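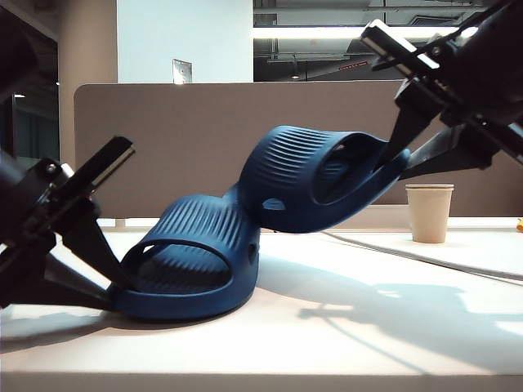 The Sterkine Tidier is sold as a two-armed helper for small pick-up jobs, and the shoe routine is the one most buyers will ask about. It is supposed to take a pair of shoes in any position and leave them side by side. Slides are a fair test because they have no laces and hold their shape. Even so, a pair that lands with one sandal propped on the other is hard work for it. One gripper has the raised sandal by the toe, while the other is only touching the heel rim of the one below. A person would do this with one hand and not look down.

I ran the Tidier for most of March on the standard settings. The price is $2,698, plus $122 for the spare finger set, which I would buy with it. Setup took an evening. The manual is clear on mounting and poor on everything after that, and the app logged me out whenever it updated.

The good news is that the arms are careful. Nothing I gave them came back scratched or bent. Dish towels, socks and plastic tubs are all within reach of the software, though folding a towel is so slow that I stopped watching.

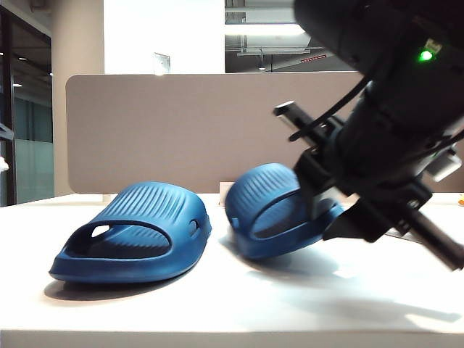 Lining up a pair is where the time goes. Picking up a shoe is simple enough, but setting it down at the right angle next to another one takes small corrections, and the Tidier makes a lot of them. With the left sandal flat and its toe facing front, the job looks nearly finished. The right one is still tilted with its toe up and a gripper finger at the strap opening. I would have walked off by then – the machine keeps going.

I also tried the Leitner arm last year. It costs less, but it has one gripper and no shoe routine at all, so it only suits people who like to write their own.

Can a machine do the chores yet? A few of them, on a clear table, if you are in no hurry. For a workshop bench that sees the same parts every day, I can see the case for it. For a hallway full of shoes I would wait for the next version.

Rating: 2 out of 5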